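Jesetti Flat Sheet, Big Brown Flowers

Bedding / Sheets / Flat
Item 640. Wetmont warehouse: 21 in stock. Clelham shop: ask at the counter.

If you came looking for oatmeal, stone or fog, those are on another page and they are very restful. The Jesetti is for people who would like to know, even in the half dark, that they have reached the bed. The ground is white. The flowers are brown and big, with pale stamens, and in between them come smaller brown ones and clusters of red, pink and cream with muted green leaves. Dirk Janssen, who does our buying, ordered 200 of these in October without asking anyone. He has been proved mostly right, a thing he mentions. 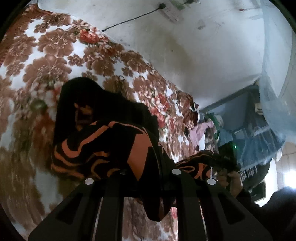 Photo: Svenja Lenz for Van Wijk Bedding

The print keeps its nerve next to other patterns. Black and orange in a heap ought to be the end of any floral, and the brown blossoms carry on regardless. Plain black works as well, and so does most of what people drop on a bed at 11 at night with every intention of folding it in the morning.

We sell it as a flat sheet only. Customers ask for the fitted version and we pass this along to Van Wijk, who thank us. Tuck it in if you're the tucking sort. It also does well thrown over the whole bed as a summer cover, or over a guest mattress you'd prefer not to discuss.

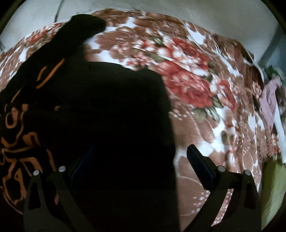 Black garment with orange designs, laid out on the floral sheet.

Good to know

Wash it with darks or with lights; we've had firm letters in favor of both. We say lights, cool, for the first few washes. Line dry if you have a line. Iron if you iron.

Pillowcases are sold separately and come in the same print or in plain brown. Svenja says plain. Dirk says same print, all of it, the more the better.

Returns are accepted unwashed and in the bag, at either address. "Louder than expected" is a fine reason and we have a box for it on the form.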